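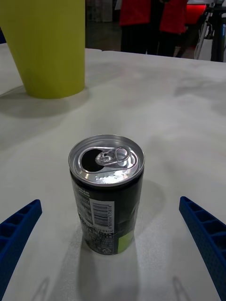 Betreff: Re: Automatisierung der Dosenstation – was wird aus den Schichten?

Hallo zusammen,

danke für die Rückmeldungen, ich antworte gesammelt über die Liste.

Kittipong Nuchit schrieb am 17. Juni 2020:
> Bei uns in der Rücknahme heißt es, dass die Station am Tisch ab dem
> nächsten Monat ohne uns läuft. Stimmt das? Und wer macht dann die
> Dosen, die noch halb voll sind oder bei denen der Strichcode nicht
> gelesen wird? Bisher stehen wir zu zweit da und drehen jede einzeln.
> Ich habe nichts gegen den Greifer, aber ich wüsste gern, wo ich
> danach eingeteilt bin.

Zur ersten Frage: nein, so ist das nicht beschlossen. Die Anlage von Pavliuk bleibt bis Ende der Probezeit in der Frühschicht, die Spätschicht arbeitet weiter von Hand. Im Juni sind bisher 3476 Dosen über den Tisch gegangen, davon hat der Greifer 3146 ohne Eingriff abgelegt. Der Rest ging an die Kollegen, meistens wegen verbeulter Böden oder weil die Lasche hochstand und die Finger daran hängen blieben.

Geöffnete Dosen mit Restinhalt bleiben vorerst Handarbeit. Das hat Nesedance im Gespräch bestätigt, und ich habe darum gebeten, dass es auch so in die Arbeitsanweisung kommt. In der jetzigen Fassung steht nur »Sonderfälle«, damit kann am Tisch keiner etwas anfangen.

Was sich jetzt schon ändert: Das Drehen und Scannen fällt in der Frühschicht weitgehend weg, das merkt man am Handgelenk. Dafür steht man mehr und schaut zu, und wenn die Anlage stoppt, muss es schnell gehen. Mehrere haben mir gesagt, dass sie das anstrengender finden als vorher. Ich habe das so weitergegeben. Die Geschäftsleitung von Omau will die Aufsicht jetzt alle zwei Stunden wechseln lassen.

Zur Einteilung: Betroffen sind 11 Leute. Für sie gibt es eine Einweisung an der Anlage, bis zu 31 Stunden, in der Arbeitszeit und bezahlt. Wer das nicht machen möchte, kann in die Sortierung bei Brustia wechseln, gleiche Lohngruppe. Schriftlich habe ich bisher nur den ersten Teil. Solange der zweite nicht vorliegt, würde ich nichts unterschreiben.

Kittipong, du stehst im Juni unverändert im Plan. Wegen danach rufe ich dich an.

Wer noch Störungen notiert hat, bitte mit Uhrzeit an mich schicken, die Zettel am Tisch verschwinden immer wieder.

Gruß
Betriebsrat, Rücknahme Halle 2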